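Setup and Maintenance of the Ellell Towel-Folding Cell
Final Project Report
Honeylyn Lacson and Indira Sastry
Submitted Saturday, September 30, 2023

1. Purpose

The cell was transferred to the student laboratory in August with no written maintenance procedure. The project team was asked to return it to regular use and to prepare a procedure that later student groups could follow.

2. Work Surface and Gripper

The table is covered with a dark green cloth, pulled tight before each session. An orange terry towel serves as the reference piece for all height checks. The arm is brought down at low speed with the fingers closed until the tips are level with the top edge of the towel, and the height is then saved in the controller. 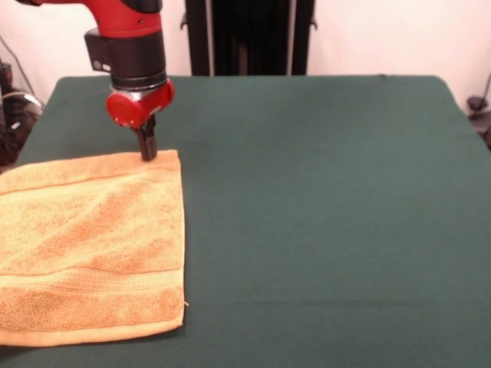 Pisharody Automation Laboratory, Department of Mechanical Engineering, Kundumthorpe College

Finger height was checked at the start of every session. The saved value drifted by 3 mm during the first week. The team traced the drift to a loose screw in the finger mount, which was tightened and marked with paint. No further drift was recorded.

3. Service Record

The cell completed 232 folding cycles during the project. Service was carried out every 101 cycles and consisted of wiping the fingers, removing lint from the gripper, and inspecting the cables for wear. The log lists seven stops. Four were caused by lint and the remainder by a worn connector, which was replaced with a part from Stitley Supply.

4. Remaining Work

The spare finger set has not been fitted or tested. The height check must be repeated when it is installed. The full service log is kept in the laboratory office.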